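Stop blaming the model

The folding cell at Mokwood ripped 4 shirts in one afternoon, and by dinner everyone had agreed that "the model" did it. I've been in and around this business long enough to get itchy when I hear that. The model did it, sure. The model also did exactly what it had been shown, and I'd like us to talk about the showing for once!

Quick version, for anyone who wasn't copied on the email chain. Grallen is a two-armed cell that folds shirts. It had been running fine on T-shirts and then got moved over to button-ups. On button-ups the left arm kept tugging a beat before the right arm had let go. On a T-shirt you get away with that, since jersey stretches. A button-up has a placket and a row of holes, and it doesn't stretch, it rips. The fourth one went from the cuff to the elbow with a sound I could hear from the hallway.

Sylvain Hoarau spent the next morning digging and found it before lunch (I owe him a lunch, come to think of it). In a good chunk of the training recordings, the left hand's timestamps were 80 milliseconds ahead of the right hand's. We'd collected 3000 folds with people wearing sensor gloves, and every fold from one of the two stations had the offset baked in. A connector on that station had been swapped, somebody restarted one side without the other, and the logging software, which is called Udeck and which I otherwise like a lot, had a warning for this. The warning went to a file. I didn't read the file. Neither did you, probably, if you've ever run one of these setups.

So that's the "AI failure." A restart and an unread file.

What bugs me is how far away from the actual work our safety talk has drifted. We have a very nice review for the cell: light curtain, force limits, big red button, the whole business. We have no review at all for the table where a person sits and teaches it. And yet look at what goes on there. It's a chair, a table, a plaid shirt, gloves on both hands, and cables running over the edge of the tabletop. Every habit and every glitch at that table gets copied into a machine that can pull a lot harder than we can.

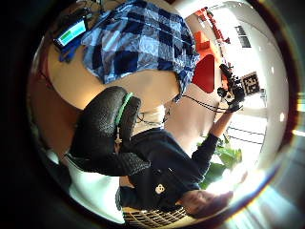
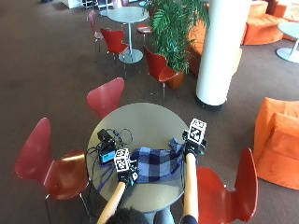 Monique Lecomte thinks I'm being too easy on the cell. Her note to me, which she said I could use, goes like this: "You can clean up the recordings all year and you'll still miss something. Why was the arm allowed to keep pulling? The force went up, the shirt didn't move, and nothing in the software thought that was odd. I'd fix that first. Today it was a sleeve."

And okay, she's right about the arm. The force limit was set to protect a person, and a shirt rips well below it, so nothing tripped. We're adding a second, lower limit for cloth. I should have put that in the original plan, and I argued against it at the time on the grounds that it would slow things down. (It does slow things down. Fine.)

But I don't buy that it comes first. A limit catches the one bad thing you thought of. The offset was sitting in the recordings the whole time, and on T-shirts it looked like skill — we even complimented the thing on how brisk it was! If the next garment had been something nobody minded stretching, we'd have shipped it to Vidal with the fault in there and moved on to towels.

What I'm asking for is pretty boring. Clap the gloves together at the start of every recording and check that both hands agree. Put the sync warning on the screen in letters a tired person can read. If a station gets restarted, both sides get restarted, and whoever did it writes it down. Sylvain timed the clap check for me and it takes 33 seconds if you're slow.

We threw out the recordings from the bad station and we're doing those folds over. I've signed up for the first batch, and I'm bringing my own button-ups.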